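Skip to content
Home / Blog / Money and Other Grumbles

Do I Really Need a Smart Thermostat?

Saturday, August 19, 2023

Every summer the mailer comes from Tukmont, our power company, and every summer it promises I'll save a bundle if I let them put a Flestov thermostat in my hallway. My neighbors signed up in May. They love it. They also have no idea what they paid for power last year, so I'm not sure what the love is based on.

I keep my bills. We used 1802 kilowatt hours from June through August last year, with a beige dial that came with the house. 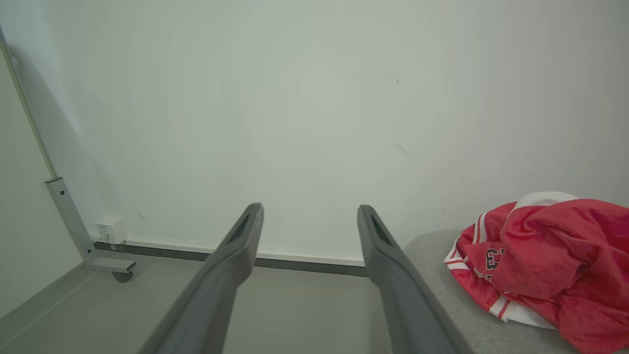

The mailer says "up to" a quarter off. Up to is doing a lot of work there. Zero is also up to a quarter.

What the small print says

You have to let Tukmont turn your cooling down on peak days. I asked how many days and got three different answers on one phone call.
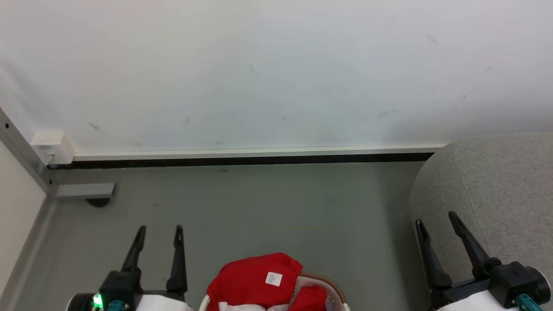 The summer after a cousin of mine got hers, she was at 1744, down from about 1900. Fine, but it was a cooler summer and her son had moved out. Take away one teenager's showers and see what your bill does.

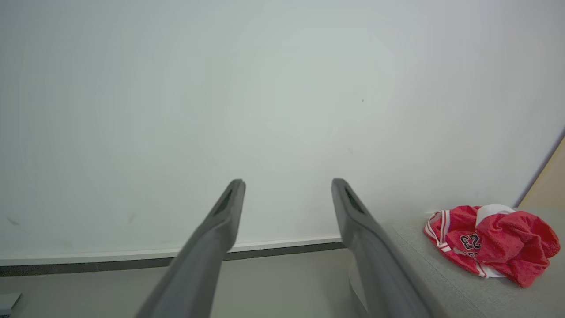
What I'm doing instead

New weatherstrip on the back door, and the dial goes up two degrees when we leave for work. If my number drops I'll post it. If it goes up I'll post that too, and you can all write in and tell me to get the Flestov.

Filed under: bills, house
3 comments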